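Hiltance Opens Free Color Advice Service for Home Painters in Condale

Condale, 15 Aug 2018 - Hiltance, the paint store on Barrios Street, starts a free color advice service for people who paint their homes themselves. Visitors can compare 200 shades on large boards and take up to five sample cards home.

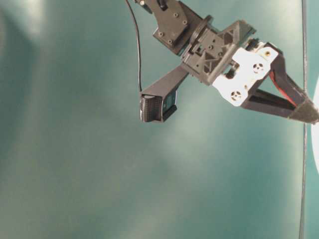 Do I need an appointment?
Appointments are needed only on Saturdays. On other days you can come during opening hours and wait for the next free adviser.

The service was tested in January at our smaller store in Simedine. Many customers told us that they had bought a color from a small card and were not satisfied when the whole wall was painted. 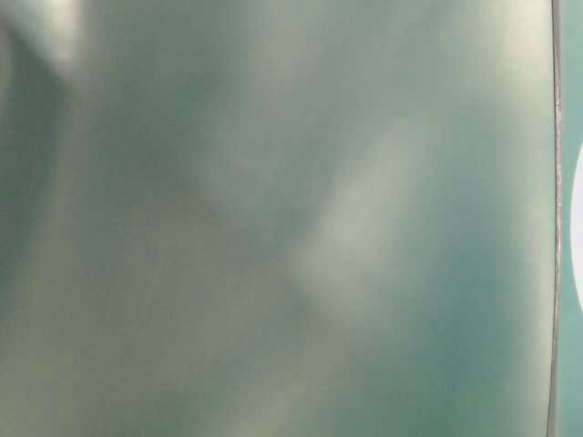
Gloss is the first thing our advisers will ask about. A glossy finish is easy to wipe, but it also reflects the room. A pale sea green can look grayish in one part, bluish in another and a little yellow lower down, with a whitish shine near the top. Customers who want a calm, even color are advised to choose matte.

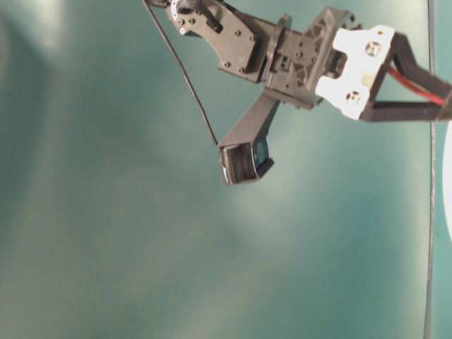

Light is the second question, and we ask customers to tell us where the windows and lamps are. Teal green is a good test, as it can be washed out in one corner and much deeper toward the bottom. Please look at your sample in the morning and again in the evening before you order.

Each visit takes up to 60 minutes. Sample cards are free of charge. 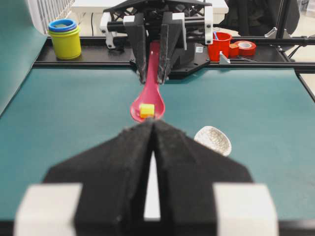 Banafsheh Fallahi, after her visit to the Simedine store, wrote to us that she changed her hallway color two times on paper and zero times on the wall, and that she would like the store to offer the same help for floor paint.

Hiltance, 587 Barrios Street, Condale. Telephone extension for the advice service: 3353.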